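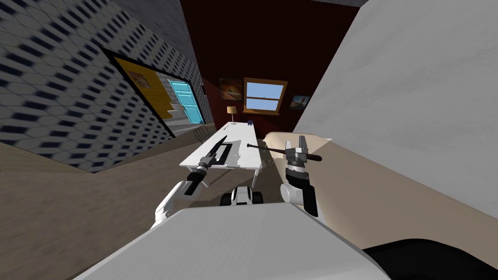 Iwasaki preguntaba si el paquete sirve para algo sin tener el robot en el laboratorio, y que si no, para qué pagar la licencia. Pues sí, sirve, y por eso me he puesto a escribir este README de una vez.

Florimitz Casa es un kit de escenas domésticas simuladas para robots de dos brazos. Lo vende Ostcombe y yo llevo desde junio pegándome con él, así que aquí va lo que he ido apuntando. La versión que comento es la del 14 de abril de 2021.

Qué trae:
49 episodios en 9 viviendas, 34 objetos que se pueden agarrar y un visor bastante majo (¡por fin uno que no se cuelga al rebobinar!). Ocupa 103 GB descomprimido, avisados quedáis.

Cámaras:
Hay vista de cabeza y vista de pinza. La de pinza es mi favorita para depurar agarres – la de cabeza sale girada y hay que acostumbrarse.

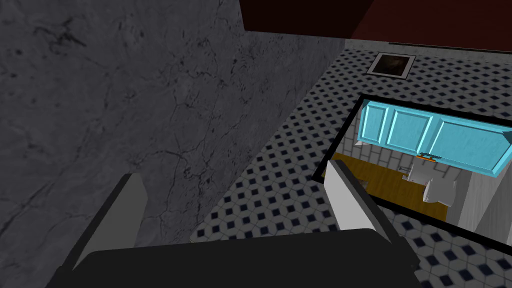
Vista de pinza: dedos separados, sin objeto, sobre suelo de baldosas.

Los episodios se cargan por carpeta y cada uno lleva su fichero de acciones. Si venís de Pudport, ojo, que el orden de los brazos es el contrario: primero el izquierdo. Perdí una tarde entera con eso.

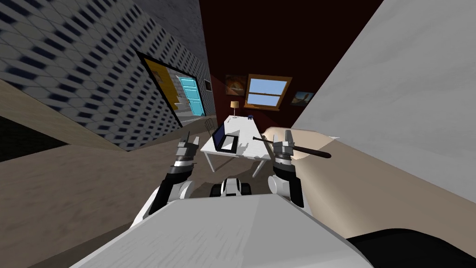

Lo otro que me costó fue la licencia, que va por equipo y no por usuario. Escribí a soporte y me contestaron rápido, eso sí. De texturas lo veo justito – las paredes cantan un poco – pero para entrenar agarres me compensa de sobra.

Pendiente: subir mi script de conversión y la lista de objetos en español.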